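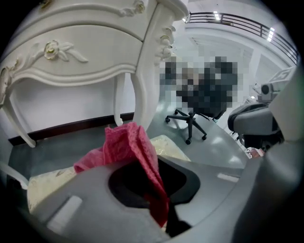

From: Jouko Karppinen
To: Wamden home and mending list
Date: 04/11/2024
Subject: Re: [wamden-home] Sorting the bedroom fabrics, and that white nightstand

Hi everyone,

Thanks for all the replies, I had no idea so many of you had opinions about drawers! I'll quote the one I'm answering first and then get to the rest.

> Jouko, before you fold a single thing, pull it all out and sort it
> by how it behaves and forget about the color. Knits and meshy
> stuff in one heap, anything slippery in another, stiff cotton in a
> third. I did my whole linen closet that way in July and I can still
> find everything. Also, what are you keeping it all in? If it's one
> of those curvy French-looking pieces, check the bottom of the drawer
> for splinters. Mine ate a very good slip.
> - Meesuk

Meesuk, this was such good advice. I had been sorting by color for years, and of course the pinks were the worst, because a knit and a satin in the same pink have nothing to say to each other in a drawer. I went through the whole lot last night and it took 2 hours, with a tea break.

The knits and meshes I now roll. They crumple the minute you look at them, but they don't seem to mind, and rolled up they stand on end so I can see every one. The slippery things I fold in thirds with a sheet of tissue inside, otherwise the pile slides over and you're back where you started. Pale florals go on their own pile, away from anything red or deep pink. I've had one bad wash in my life and I am not having another.

And yes, it is a curvy French-looking piece! White, with a scalloped edge under the drawer and a carved rose in the middle with leaves going out both ways. I love that rose more than is reasonable. The carving collects dust like you wouldn't believe, especially in the curls at the top of the leg, and I've had the best luck with a soft dry paintbrush - the kind you'd use for watercolors. A damp cloth just pushes the dust deeper in. If anyone has a good way of cleaning the rose itself without dulling the color on it, please write. I'm scared of rubbing too hard.

I did check for splinters. There was one rough patch at the back left of the drawer, which I sanded with 180 grit, wiped down and lined with plain paper. I was going to buy the scented kind from Plumov but my sister says it makes everything smell like a hotel. Has anyone tried it?

Somebody else (sorry, I deleted the message by mistake) asked whether small dividers are worth it. In a drawer with a curved front, not so much in my experience. The straight ones leave an odd gap at the front where socks go to live. I cut mine down from a shoebox and they fit much better.

Next up is the scarf basket. I counted 14 scarves in there and I wear maybe four, so if anybody local wants some, write to me off list and come have a look!

Happy folding,
Jouko

--
wamden-home mailing list
To leave the list, send a blank message with "unsubscribe" in the subject line.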